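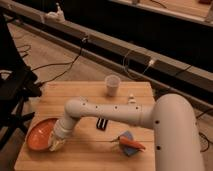

Courses > Manipulation Lab > Handouts > Unit 5: Tabletop Practice Rules

Unit 5. Tabletop Practice Rules

Read before your first bench session. The rules apply to every arm in the Ryu lab. Questions go to Yu-na Na.

5.1 Object layout

The standard layout includes a round dish, a plastic cup, a striped block, and a folded cloth with the toy carrot on it. Do not swap in objects from home. Set the layout from the printed sheet and check it from the operator's side before enabling the arm.

Small upright items tip easily. Approach them from above at reduced speed, with the fingers open. 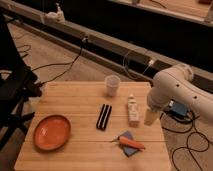 5.2 Contact with rims

A rim grasp loads the object off center. Close the fingers slowly and stop at first contact. Confirm that the dish has not shifted before lifting. If it slides, open, retract straight up, and log the trial as a slip. Do not correct by pushing. 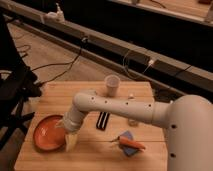
A slip is not a failed session. Repeat the trial from the home pose, up to 5 attempts, then move on to the next object.

5.3 Cables and floor

Walk the cable path before power-up. Nothing may be routed across the operator's standing area. Loops on the carpet must stay clear of the arm base and table legs. Report damaged insulation to Kyu-ri Na and leave the arm off.

5.4 Stopping

One person holds the stop control for the whole trial and has no other task. Hands stay off the tabletop while the arm is enabled, including when it is holding still. 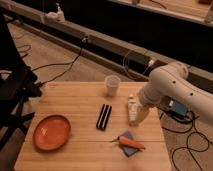 5.5 Logging

Number trials in sequence. The Udum set ends at 428, so start at 429. Write down the object, grasp type, and result before resetting the table.

Related handouts
Unit 4: Home Poses and Joint Limits
Unit 6: Writing a Risk Assessment
Jodia Log Sheet, Instructions
Mandstead Bench Booking, Saturday Hours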